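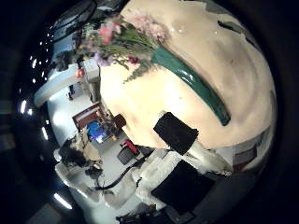
Section 2: Getting Your Bouquet Ready

Now for the fun part! Your Kesside bouquet comes with its stems already gathered into one wrapped handle, so you can go straight to shaping and placing it.

1. Clear a flat surface, wipe it down and let it dry. A pale tabletop is great for this (you can spot every stray bit of leaf).

2. Lay the bouquet on its side with the blossoms pointing away from you. Keep the handle flat on the table.

3. Start at the outside and ease the small sprigs apart with your fingertips. Work toward the middle, and take your time, it really changes how full the bunch looks!

4. Turn the bouquet over and do the other side.

Note: The blossoms spring back a little after shaping. Leave them for around 2 minutes before you decide they need more.
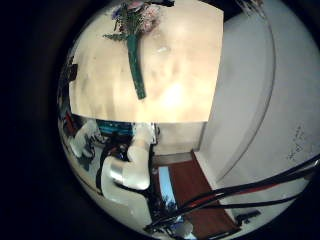
5. Pick the bouquet up by the handle, just under the lowest leaves. Hold it at arm's length and turn it slowly to check the shape from all sides.

6. Lower it into the vase handle first. The Flevance vase is 236 mm tall and suits this handle length nicely, but any steady vase with a wide enough neck will do.

Caution: Don't lift the bouquet by the flower heads. They can pull loose from the bundle.

Caution: Don't unwrap or cut the handle. The wrap is what holds all those stems together.
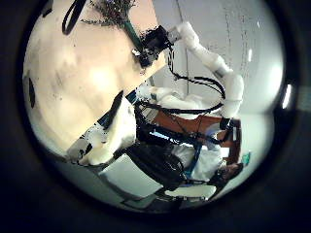 Can I lay the bouquet down again after I've shaped it?

Lay it down whenever you like, as long as nothing presses on the blossoms. If one side flattens overnight, repeat steps 3 and 4 and it should be lovely again.

7. Dust once a month with a soft, dry brush, moving from the handle toward the flowers.

Guide text: Thongchai Klinhom
Revised 20/02/2024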